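2019-07-04

Took the ski jackets out of the back wardrobe this morning to see what would do another winter. Mine is the navy one from Clanness, bought in March in the end-of-season sale. The label says 3000 for the waterproofing, fine for a dry day and not much good in sleet. The zip still sticks at the collar. I rubbed a candle along it and it runs better now.

Isla Brunton rang at lunch. She wants a one-piece suit and has seen a red one in Juvcombe, but it is cut very close and she doubts she could get a jumper under it. I told her to try it on sitting down. She is a size smaller than me on top, so my old salopettes are no use to her - a pity, as they are hardly worn.
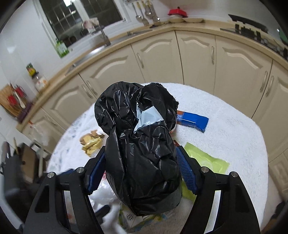 Black bag just above the white towelling, round table.

Gudrun Hollmann wrote about the coat with the quilted lining. The shop in Grakville has 22 left, all in brown or mustard. I would rather have the green. She says Fuchs makes one much like it with a longer back and a proper hood, so I shall wait for their autumn list.

Still to do: wash the thermals, sew the cuff on the grey fleece, find the other glove.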